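Last updated: 11 May 2024

Visit report: Clellow open day, Wokthorpe

Clellow manages paid social campaigns for small apparel shops. The morning session covered ad account structure, with one campaign per product line and 2 audiences in each.

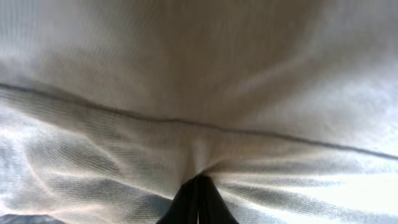 Fabric with seam, close up.

The Söderlund account was shown live. Its video ad logged 2471 link clicks in May, against 1708 for the still version, on equal budgets.
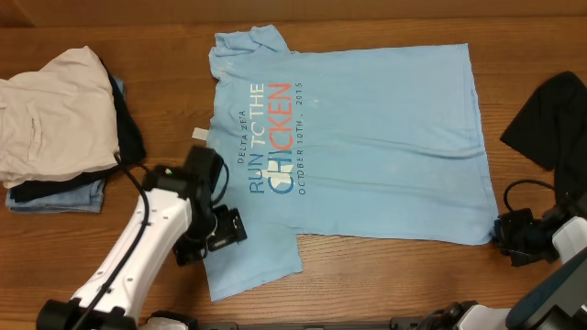 Torunn Viklund objected that clicks were the wrong measure and asked for cost per order, which the dashboard did not show.

Reporting runs through Zunwood, a tool that pulls spend data every hour.
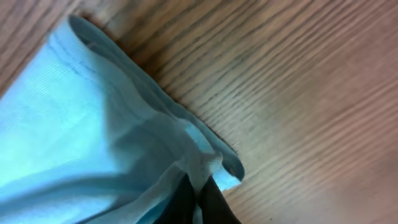 It also flags any ad set with fewer than 100 impressions, so weak audiences can be paused early.

Budget changes are still made by hand.

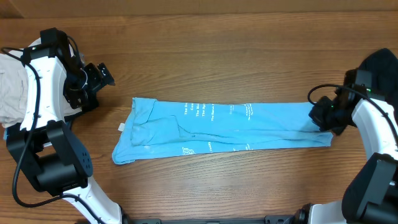

Can a shop keep its own ad account? It can, and Clellow works in it as a partner with limited access.

3 shares | 2 comments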